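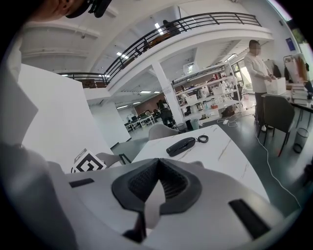
Frequently asked questions about the hand-held grippers and the tidying project

Last updated October 13, 2020

We get a lot of questions from colleagues at Plellalis, both the ones in our building and the ones at the Sopacua site who will be joining in soon. Keep them coming! We love talking about this stuff.

What is the project, in one sentence?

We are teaching robots to handle ordinary office and household things (phones, boxes, books, bottles) by having people do those jobs with a hand-held gripper, so that the robot can learn from the recordings.

Why not just program the robot?

We tried that first, with a telephone. Helmut Eichhorn spent most of July writing rules for putting a handset back on its base, and every time the cord lay a little differently the rules fell apart. A person does it without thinking! The gripper lets us capture that, bends and tangles and second tries included.

Who does the recording?

Anyone who wants to. So far that means people from the front desk, the mail room, facilities and accounting, plus two of our programmers who turned out to be pretty clumsy at it. You do not need any technical background. People who have spent years packing shelves are wonderful at this and pick it up in a morning.

Is my job going away?

Fair question, and the one we get most. The agreement with the staff council says that no position will be cut because of this project, and it covers everyone at both sites. What will change is the mix of work. The mail room team expects to spend less time on sorting and restocking and more on incoming requests, which they have been asking to do for ages. If your tasks are going to change, Sabine Nolte will sit down with you before anything happens, and you can bring a colleague.

What does a session look like?

You pick a task card at the start, for example "move the books to the other table" or "put the handset down next to the base." You do it with the gripper, put everything back a bit differently, and go again. A full set is 80 tries, split over the day with other work in between. Please don't do a whole set in one go. Your wrist will complain.

Do I have to be fast?

No! Slow and natural is great. Several of our early recordings were useless because people were racing each other.

What if I drop something?

Keep going and pick it up. Drops and fumbles are some of the most useful material we have, so there is no need to delete them or start over. If something breaks, tell us and we'll replace it. (We are on our third sugar bowl.)

What are the square black and white cards for?

They help the software work out where things are in the room. Please leave them where they are, even if they look crooked. If you bump one, let Helmut know and he'll run the calibration again.

Am I being recorded? Who sees it?

The cameras are there for the hands and the objects, but people do get into view. Faces are blurred before anybody outside the project team sees a recording. Recordings are never used to judge how well or how quickly you work, and that is written into the agreement too. You can ask for any of your sessions to be removed, and you don't have to say why.

I'm not taking part. Can I still walk through the room?

Sure, it's a normal work area and people come and go all day. Watch your step around the cables, and please check with whoever is recording before you borrow something from a table.

How much have you recorded?

2487 tries as of this update. Our goal for the first round was 2000, so we are thrilled.

And does the robot work?

Sometimes, and it's such a joy when it does! It is good with boxes and fairly good with books. In our last test it set the handset down properly in a bit more than half of 100 attempts. Coiled cords are still its great enemy.

What happens next?

The robot, which the team has named Zalladard, moves to the supply room for a trial on the evening shift. It will restock one set of shelves with a person close by who can stop it at any time. The evening crew chose which shelves, and they chose the low ones, because that's where everybody's back hurts.

Can I suggest a task?

Please do! The best ideas have come from people who are sick of doing something. Lornitetti, our suggestion board, has a section for it, or you can drop a note in Sabine's mailbox.

Do I get paid extra for sessions?

Sessions count as regular working time. Put them on your time sheet under "training" and have your supervisor sign off as usual.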